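Lorkix Reach 13
Whole-body motion planner for humanoid robots

Reach plans arm, waist and leg motion as one problem. It takes a target grasp pose and a depth map and returns a joint trajectory checked for self-collision and balance. Shelves, open doors and table edges are treated as obstacles. 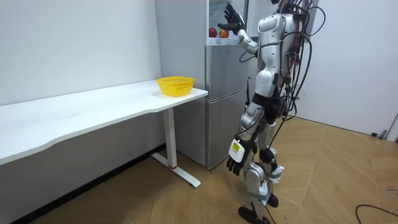 Replanning runs at 29 Hz on the control computer. Hand drivers are separate modules and can be swapped without rebuilding the planner.

Part no. 1439. Requires Lorkix Core. Integration questions: Hermine Koller, Karkholm office, ext. 412.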